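How Do You Teach a Robot to Tidy a Table?

12/4/21

Hi again! Last time I wrote about how robots see things, and a bunch of you wrote in with the same question: okay, but how does a robot learn to DO stuff? Who tells it how to pick up a cup?

Great question, and I get to answer it from my very own job, because teaching robots is what I do all day. I work in a lab called Celness, and my robot is named Grullby. (I didn't pick the name. I wanted Pickles.)

First, let's try something. Go find a mug or a plastic cup. Pick it up, put it down again. Easy, right? Now try to tell somebody else how to do it, using only words, and pretend that person has never had hands before. How far do you open your fingers? How hard do you squeeze? When do you start squeezing? Which way does your wrist turn?

I tried this with a pencil and paper once and I filled two whole pages before my pretend person even touched the mug. And then if you move the mug a little to the left, half of the two pages are wrong!

For a long time, that was the way most robots got their instructions. Somebody typed in every single move. It works really well in a factory where the same part shows up in the same spot every time. It doesn't work so well on a kitchen table, where the mug is in a new place every day and there's a toy sitting where your toast should be.

So there's another way, and it's the one I like best. You don't tell the robot. You show it.

Showing it by hand

The simplest kind of showing is to grab the robot's arm and move it yourself. Maybe a grown-up once held your hand to help you write the letter S, or helped you swing a bat. It's the same idea. The robot's motors go soft and easy to push, you guide the arm to the cup, you close the fingers, you lift. The whole time, the robot is writing down where each of its joints is. A joint is any place that bends, like your elbow or your knuckles.

This is fun for one arm. It gets tricky when the robot has two arms and a whole lot of fingers, because you only have two hands yourself, and you can't bend ten robot fingers with them. Trust me, I've tried. I looked like I was wrestling an octopus.

Showing it from far away

For the finger jobs we use remote control. I don't mean a little box with two sticks, like for a toy car. I wear a pair of gloves full of sensors (we call ours the Clurkota gloves, after the project they were made for) and a headset over my eyes. When I bend my finger, the robot bends its finger. When I reach, it reaches. And in the headset I see what the robot's camera sees, so when I look down I see robot hands where my own hands ought to be.

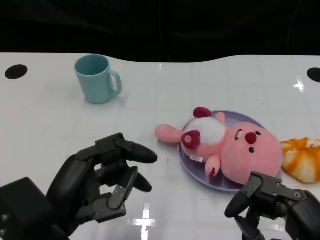 The first time I did it I got a bit dizzy and had to sit down with a glass of water. Now I'm so used to it that I sometimes take the gloves off and I'm surprised that my hands are pink and squishy.

There's one thing I still find hard. I can't feel anything! If you close your eyes and pick up a plush toy, your fingers tell you right away that it's soft. My gloves don't do that. I have to watch very closely and guess. A plush toy is pretty forgiving, it just squashes a little. A plate is harder, because it's flat and thin and you have to get a fingertip under the rim without shoving the whole thing across the table. And a mug has a handle, so you need to decide: grab the handle, or go around the side?

I usually go around the side. Robot fingers are chunky, and mug handles were made for people.

Doing it again and again (and again)

You might think that once I've shown Grullby how to lift a toy off a plate, we're done. Nope! One time through is called a demonstration, or a demo for short, and one demo isn't nearly enough.

If I only showed it once, the robot would learn that one exact toy in that one exact spot. Slide the plate over a bit and it would reach for empty air. So I do a demo, then I move everything, then I do another one. Mug on the left, mug on the right. Toy facing this way, toy facing that way. Bright lights, dim lights. For our last job I did 300 demos of the same little task, and my shoulders were so tired that I could barely brush my hair that night.

My friends on the other side of the building, at Hollmann, have a bigger pile than I do. They're up to 2242. I'm not jealous. (I'm a little jealous.)

So what does the robot do with all those demos? Every one is saved as pictures plus movements. The pictures are what the camera saw, and the movements are what the arms and fingers did at the very same moment. A computer program goes through all of them and looks for patterns. When things look like THIS, the hand usually moves like THAT. It goes over them so many times that it gets good at guessing the next move, even for a table it has never seen set up quite that way.

We call that training. I think it's a bit like how you learned to catch a ball. You don't do math in your head while the ball is in the air. You've just seen a lot of balls.

What about mistakes?

I make plenty. I knock things over, I pinch the wrong spot, I sneeze with the gloves on and the robot's arms jump. We throw the sneezes out. If we kept them in, Grullby might learn that jumping is part of picking up a mug!

But some mistakes we keep on purpose. Say I reach for the toy and miss, and then I back up and try again and get it. That's a really useful demo, because it shows the robot how to fix a miss. Robots miss too, and a robot that has only ever seen perfect demos can get stuck after one little slip.

Try it at home

You can play this with a friend. One of you is the robot and one is the teacher.

Robot, put on a pair of thick winter mittens. Put three things on the table, such as a plastic cup, a stuffed animal and a spoon.

Round one: the teacher can only use words. No pointing!

Round two: the teacher stands next to the robot and does each move slowly in the air, and the robot copies it.

Time both rounds and see which one goes faster. Then trade places. If you come up with a better way to teach the mittens, write and tell me, and I'll try it on Grullby.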